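Chapter 4
Knitted Fabrics: Loops, Stretch and Why Your Jumper Behaves the Way It Does

In this chapter
The difference between knitted and woven cloth
Weft knitting and warp knitting
Stretch, recovery and curl
Ribs, and what they are for

I failed my first knitting test. I was a trainee at the Narmont mill, I'd been handed a swatch and asked which way it had been made, and I said "sideways" with great confidence. The supervisor wrote something down and moved on to the next person. I still have the swatch (it lives in my desk drawer) and I can now tell you it was a plain single jersey, made on a circular machine, and that the word I wanted was "weft".

So if you've come out of Chapter 3 feeling pleased with yourself about warps and wefts, hold on to those words but be ready to bend them a little. In a woven cloth you have two sets of yarn crossing at right angles. In a knitted cloth you can have one single yarn, looped through itself over and over, and the whole fabric hangs together on those loops. Pull a thread from the cut end of a plain jersey and you can undo a row in seconds. Try it! Buy a cheap jumper from a charity shop and take it apart before you read section 4.2. I promise you'll learn more from an evening of that than from my diagrams.

Two words you'll need straight away. A row of loops running across the fabric is a course. A column of loops running up it is a wale. I used to mix them up until I started thinking of a racecourse going along the ground, and that has kept me out of trouble ever since.

Now, stretch. A loop is a bit of slack waiting to be used. Tug the fabric widthways and each loop opens out and gets shorter; tug it lengthways and the loops grow tall and thin. The yarn itself may hardly stretch at all. When I moved to Roltport we ran a sample through 2,000 pulls on the test rig to see how well it went back to its old shape, and the yarn came out fine, but the loops had wandered and the cuff looked like a bell. Going back to shape is called recovery, and it's the thing customers complain about most, though they'll call it "baggy elbows".
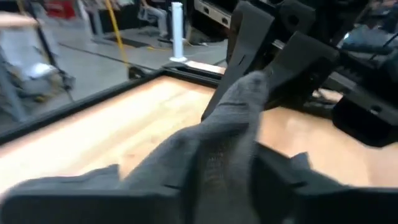
Ribs are the usual cure. In a rib, some wales face the front and some face the back, so the fabric draws itself in like a closed concertina and has plenty of width in hand when you pull it. That's why you find it at cuffs, necks and hems. A plain jersey has all its loops facing one way, so the edges curl, and anyone who has tried to cut a straight line through it will know how annoying that is.

We'll come back to curl in section 4.5, where I'll also own up to the Viton cardigan, a garment that used 582 needles and fitted no human being I've met.

Before you go on, find three knitted things at home, one of them a sock. Look at each through a magnifying glass, front and back, and draw a few loops in pencil. Keep the drawings, as you'll need them for the exercise at the end of section 4.1.

4.1 The knitted loop

Let's start with one loop and give its parts their proper names. The rounded top is the head, the two sides are the legs, and the bits at the bottom that join it to its neighbours are the feet.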